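Rultside book exchange to stay open through winter

21/12/2021

The book exchange in Rultside will keep its doors open through the winter after the owners of the building agreed to extend its lease, organizer Maham Swati has confirmed.

The exchange opened in August in a ground-floor unit on the Corneo building's east side. It was meant to run until the end of the year. The new agreement gives it another 12 months at the same rent, with an option to renew after that.

"We had already started asking people for boxes," Swati said. "I had a van booked and everything. Now I have to call and cancel the van."

Visitors can take a book without leaving one, and there is no membership or sign-up. People who want to donate are asked to bring no more than 30 books at a time. Swati said larger loads had been a problem in the fall, when several households cleared out attics in the same week and the sorting fell behind.

A total of 1034 books left the exchange between opening day and the end of last month, according to the tally kept at the door. Crime novels went fastest, followed by picture books and cookbooks. Travel guides were the slowest, and guides more than 10 years old will no longer be accepted. Neither will encyclopedias, phone directories or magazines.

Heating had been the main worry. The unit has one wall heater, and the first cold nights of the season left the back half of the room too chilly for people to sit and read. Trusell, the company that manages the building, has agreed to put in a second heater in the new year and to seal the gap under the rear door.
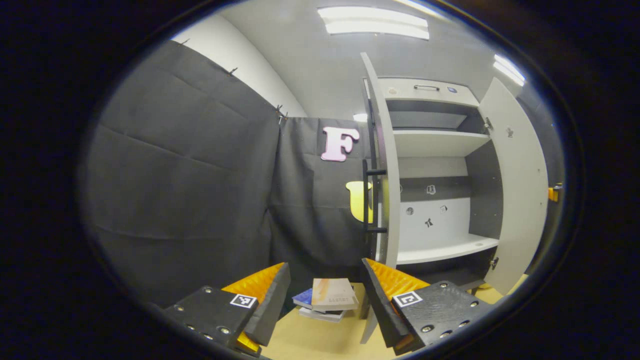
Opening hours will change slightly. The exchange will close at 6 p.m. on weekdays instead of 7, and the Saturday-morning style drop-in for families will be replaced by a shorter story hour on the first day of each month. Children under eight need to come with an adult.

Ghizlane Shawky, who runs the story hour, said she expected 25 children at the January session – the most the space can take. Families can put their names down at the desk or by phone. She is looking for people who can read aloud in a second language, and said Arabic, Urdu and Spanish had been asked for most often.

"You don't need to be an actor," Shawky said. "You need to be able to read a page and then wait while six kids tell you about their dog."

The exchange also wants more large-print books. Only a handful have been donated so far, and they tend to go out the same day. Readers who have finished with large-print titles are asked to hand them in at the desk so they can be set aside for people who have requested them.

Parking remains limited. The spaces in front of the building belong to the other tenants during business hours, and Trusell has asked visitors not to leave cars there while they browse. There is free parking for two hours behind the old Ding furniture store, a five-minute walk away, and the bus stops across the street.

Donations are closed until the new year while the current stock is sorted. Books should not be left outside the door – two bags were ruined by rain last month and had to be thrown out. The exchange will be shut for the holidays from December 24 and will reopen on January 3 at 10 a.m.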